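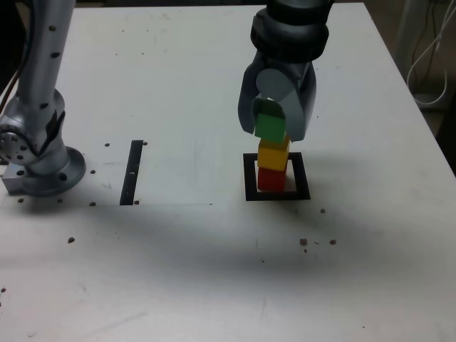

Care of White Work Surfaces and Stacking Blocks

The Tidadau Household Service recommends a weekly wipe of any white tabletop used for play, crafts or bench work. Faint gray scuffs respond to a damp cloth and a little baking soda. Rub lightly, rinse the cloth and go over the area again. Small holes should be brushed out before any water is applied.

Outlines marked on a table help blocks return to the same spot. Leave a narrow margin on every side of the block. Where tape is used, press the corners down firmly and replace any strip that begins to lift — grit collects under loose edges.

Colored blocks may be washed in lukewarm water with mild dish soap, unless they are of bare wood. Dry them fully before stacking. Store heavier blocks at the bottom of the box.

Questions about surface care may be sent to Precious Tolentino, Tidadau Household Service, Room 203.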